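Call for Participants: Bárány Negotiation and Mooting Competition for Law Students

August 11, 2019
By Emese Balogh

The Bárány competition is looking for student teams and student clerks for its next round, to be held in February at the Rorkgate law building. Teams are made up of two or three students enrolled in a law degree at the time of the rounds. A university may send two teams.

There are 12 team places. Each team argues both sides of a commercial lease dispute, once in writing and once before a panel of three practicing lawyers. The working language is English. Written submissions are limited to 200 lines and must be sent in before the oral rounds – late papers lose points for each day. 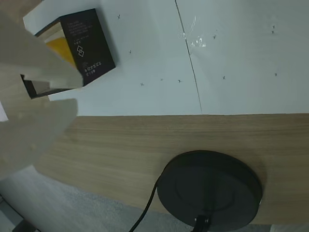 Black carton with white lettering and a diamond logo.

We also need clerks. Clerks keep time, hand up documents and take the panel's score sheets to the scoring room. No mooting experience is needed, but you must be free for both days of the oral rounds. Clerks receive lunch, a travel allowance and a certificate of service. First-year students are welcome to apply.

The team entry fee is 70 euros and covers all members. Last year nearly 200 people came to watch the final, so coaches and guests should reserve seats when the team registers.

To apply as a team, send the names of the members, their year of study and a letter from your faculty. To apply as a clerk, send a short letter and say which courses you have taken. Applications go to Botond Antal at the competition office. Questions about the case file will be answered in writing and shared with all teams.

Recent items
Jirkia Essay Prize: shortlist posted
Flodlow Legal Clinic seeks student interpreters
Notes on written submissions from last year's panel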